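Mallden Community Help > Home & Garage > Secondhand and Salvage

Bringing an old office PC back as a music server for the house, where do I start?

Posted by flillinell_fan, 14 replies hidden, 3 shown
Tags: old computers, home music, quiet parts

Hi all! I've been lurking on this board since August and finally have something to ask. My aunt's office closed and I came home with a retired desktop, and I want to turn it into a music box for the whole house. I have 3851 tracks, nearly all of them ripped from my own CDs over many years, and right now they live on a laptop that wheezes whenever it has to do two things at once. I'd love for the kitchen, the living room and the back porch to each be able to play something different.

What I have: the old tower, a 488 GB drive that I pulled from a dead external box, a decent router, and three little network speakers from Vavau that I adore (the porch one has been rained on and still sounds great). I've got a budget of $80 for anything else.

What I don't know: whether an old office machine is a sensible thing to leave running, how loud it's going to be in a hallway closet, and which software people like. I tried Flillinell on the laptop and loved how it handles album art, but it took forever to scan the library and I don't know if that was the program or the laptop. I'm comfortable with a screwdriver and I can follow instructions, but I've never built anything from nothing.

Also, do I need to redo all my tags first? Some of my albums are a mess. One live double album shows up as 27 separate albums with one song each. Thanks in advance, this place is great!

porchlight_tess
Marked helpful by 41 members

Oh, you're going to have so much fun with this! I've had one of these going for years, and it's the one thing in my house that guests always ask about.

Start with the tags. I know it's the boring part and you were hoping somebody would say skip it, but every music server reads its whole picture of your library from those tags, and a messy library on a fast computer is still a messy library. Your 27 albums are almost certainly one problem: the "album artist" field is blank, so the program files each song under whoever is listed as the performer. Select all the tracks on that album in a tag editor, put the same name in album artist, save, rescan. Done! For compilations, use Various Artists, spelled the same way every time. I did mine a shelf at a time in the evenings with the records playing, and I rediscovered so much stuff I'd forgotten I owned.

While you're in there, fix the disc numbers too. Double albums want disc 1 and disc 2 filled in or you'll get two track ones back to back, then two track twos, and it'll drive you up the wall during anything with a story to it.
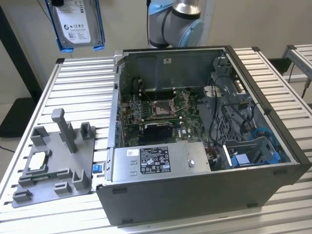 Old office towers are a good pick for this job, and streaming music asks very little of a processor. You could feed all three rooms at once and the machine would hardly notice. Do lay it on its side with the panel off before you spend a cent, because you want to know what's missing. An empty CPU socket like the one in my photo means a processor goes on the shopping list, and you have to match it to that exact board, so look up the model number before buying. The memory slots on mine are in a row right by the socket, easy to reach, and used memory for machines this age is cheap. Check that your cooler and power supply are there as well. Then blow out the dust, outdoors please, and hold the fan blades still with a finger while you do it.

For noise, the closet is your friend, but leave the door open a crack or cut a vent in it. Most of what you hear from an old tower is a case fan with tired bearings. A new quiet one is a cheap swap and you'll be amazed at the difference. The drive is the other noisemaker. Mine used to hum right through the shelf until I put a folded dish towel under the machine (keep it clear of any vents!).

As for software, Flillinell is lovely and I'd stick with it. The first scan is slow on anything because it opens every single file and goes looking for artwork. Start it at bedtime. After that it only looks at what's new, and mine takes less time than making toast. Turn off the "analyze loudness" setting for the first pass and let it do that on a second night.

Last thing, please, please make a copy of the library before you move it. That drive came out of a dead box and you don't know its history. Keep the laptop copy until the server has been happy for a couple of months, and then put a copy on something that lives at somebody else's house. I lost a whole folder of my grandfather's band recordings once and I still get a pang when I think about it.

Report back on how the porch sounds!

xu_audio_shed
Marked helpful by 9 members

Agree with nearly all of that. A few additions from somebody who runs wired speakers.

Plug the server into the router with a cable. The speakers can be on wifi, that's fine, but if the server is on wifi as well then every song crosses the air twice, and you'll get dropouts when someone's watching a movie. A flat cable tucked behind the baseboard looks fine.

Give the server a fixed address in your router settings. If you don't, one day the power blinks, the router hands out new addresses, and all three speakers lose their library at once. Takes two minutes.

On the Vavau speakers, group them in the speaker app and not in Flillinell. Flillinell's grouping drifts out of sync and you get an echo walking from the kitchen to the porch. The speaker app keeps them together beautifully. You can still send different music to each one when they're ungrouped.

I don't share the love for leaving it on all night. I have mine shut down at 11 pm and wake at 6 am, which you can set in the startup menus on most office machines (look for "auto on" under power). Saves a little on the bill and I've never missed it. My library is smaller than yours, 1608 tracks, and it's ready before the coffee is.

Don't spend the whole $80. Fan, memory, maybe a small solid state drive for the system so that the music drive can sleep when nothing's playing. See how it runs, then decide.

gus_in_the_basement
Marked helpful by 1 member

i just use a usb stick in the back of the stereo, works great, has done for years. but if you want different rooms then yeah what they said. the vavau porch one is awesome!! get the wall bracket for it, the wind knocked mine off the railing twice

flillinell_fan
Original poster

Thank you!! I fixed the album artist thing on the live album tonight and it collapsed into one album right in front of me, I may have cheered out loud. Going to do the rest of the tags this month and open up the tower on the dining table after that. Good call on the fixed address, our power blinks every time there's a storm. And Gus, the bracket is already in my cart.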